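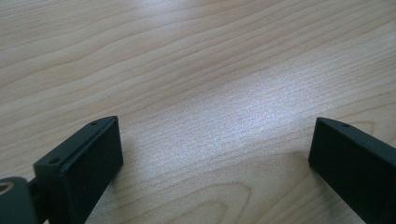
Delphine Nakamura wrote to us that she had driven two hours to Tivstead for a doubleheader, saw one game and then rain, and could not find on our site what her ticket was still worth. Her letter is the reason we have rewritten this page.

Hilberg Baseball Club > Supporters > Postponed games FAQ

Last changed: February 15, 2021

When is a game called off?

Before the first pitch, the home club decides. After the first pitch, only the umpires can decide. We try to announce a postponement two hours before the start, but with rain it is sometimes later, and we are sorry for this.

Is my ticket valid for the new date?

Yes. Keep the ticket, paper or on the phone, and show it at the same gate. You do not have to exchange it. If the postponed game becomes part of a doubleheader, your ticket is good for both games of that day.

What if I saw one game of a doubleheader and the second was not played?

You can come to the second game when it is replayed. This was the case in Mrs Nakamura's letter. Tell the person at the gate that you have a "half ticket" and they will look at the stub. Before this season we did not have a rule for it, so older answers you find on the forum may be wrong.

I cannot come on the new date. Can I have my money back?

You can, if you ask within 12 days after the new date is announced. Season tickets are different: we do not pay back single games, but you may give your seat to another person for that day - please write to the ticket office with the name.

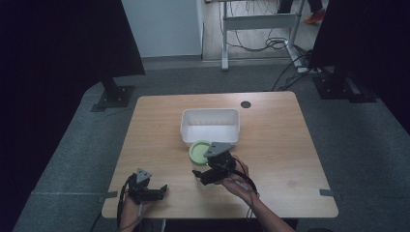
How long are the games in a doubleheader?

Seven innings each in our league. If the score is equal after seven, we continue until there is a winner. The second game starts 30 minutes after the last out of the first, except when the visiting team has a long bus journey and both managers agree to start sooner.

Can a club use more players on such a day?

Each club may name one additional player, and he may play in both games. Many clubs take a pitcher. Klinhom usually take a catcher, and I think this is wise, for catching 14 innings in one afternoon is very hard on the knees.

What happens with a game that was stopped in the middle?

After five innings it counts as a full game. Before that it is played again from the beginning, and the statistics are cancelled. Our game at Jamen in the fourth inning was such a case, with the home run which many of you still ask about. It does not count.

How many places are there at Tivstead?

There are 500 in total, and 136 of them are under the roof. The roof seats cannot be reserved for replayed games.

Whom can I ask?

Write to Delphine Pettigrew at the ticket office. In February she answers on most mornings, and during the season also before the home games.

This website uses cookies to remember your settings. Accept | Read more

Contact | © 2021 Hilberg Baseball Club | Back to top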